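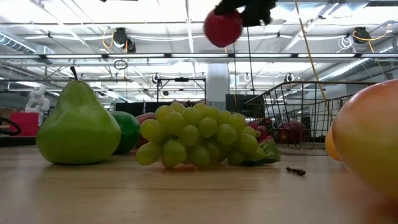
Marietjie Maluleke put it most directly: she had stopped eating after supper mainly to sleep better, and whether she lost weight did not matter much to her. Several other diary keepers wrote much the same thing in the comment box, and we return to this in Section 5.

4.2 Late eating and reported sleep

All 102 participants kept the diary for eight weeks, starting in February. They worked day shifts at the Motberg and Culness sites and were asked to write down the time of their last meal or snack, its rough size, and how they had slept. We received about 4,000 usable entries. Entries with no clock time were dropped, as were those from nights spent traveling.

A late snack was defined as anything over 300 kcal eaten within two hours of going to bed. On nights with a late snack, participants more often reported waking before morning. The difference was small in people under forty and larger in the older group. Hrubý's earlier diary work found a similar split by age, although her participants ate supper later than ours did.

Drinks were harder to deal with. Some people logged a glass of milk as a snack and others left it out, so milk is treated separately in Table 3. Alcohol was logged on too few nights to be analyzed alone.

Reported sleep is not measured sleep, and a person who expects a heavy snack to spoil the night may remember it that way. We did not use wrist trackers at either site.

Figure 2. Work table.
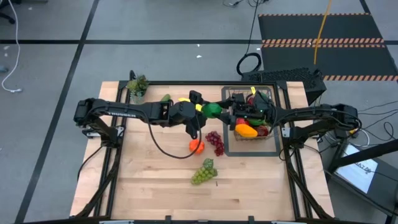
4.3 Missed entries

Gaps were most common on days off. Participants who skipped more than a week were sent one reminder by text message, and most of them resumed the diary within two days.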